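Urnent veggie sorting set, README

Hi! I'm Zinash Gudeta and I put this little set together because I love sorting things by color (drawers, socks, you name it). It's all vegetables and pretty scalloped plates on my favorite green grid tablecloth.
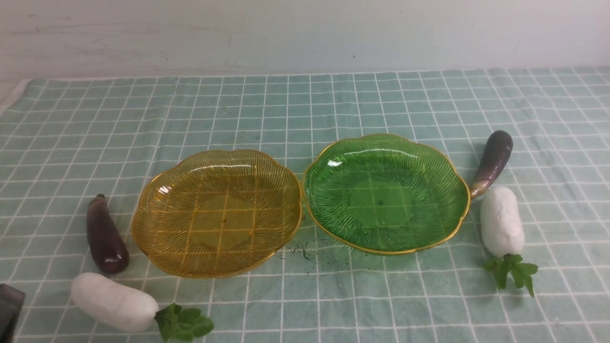
Vekthorpe, 4/11/23

The rule is simple: purple goes on green, white goes on amber. Gadisa Beyene wanted it the other way around and we argued for 10 minutes, but I won!

Eggplants first. I like them side by side, they look so fancy against those gold rims. 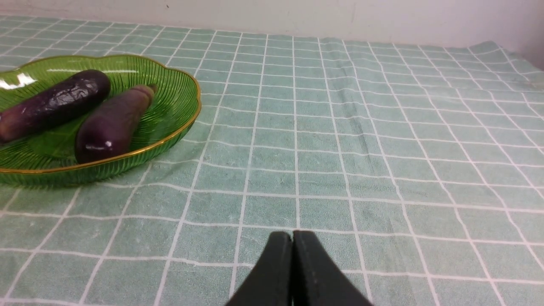 Two eggplants in the green dish.

The white ones get the amber dish. Same idea, lay them next to each other and don't fuss over which is on the left.

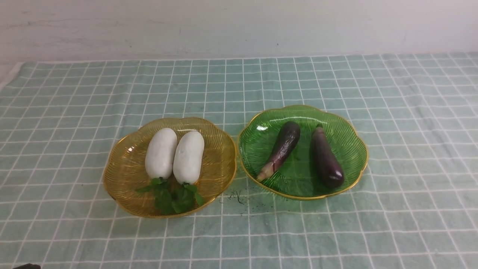

Folders and odds and ends

Everything sits in one folder per tidy-up, with my notes in a text file next to the pictures. Some file names still say "wako", my old name for the set, sorry! 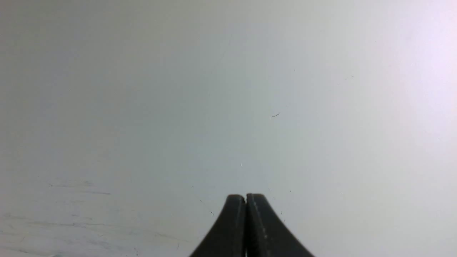
Yabsira Tamiru is helping me rename them in February, so if you have scripts that read the old names, keep a copy of this version. Typos and complaints go to me.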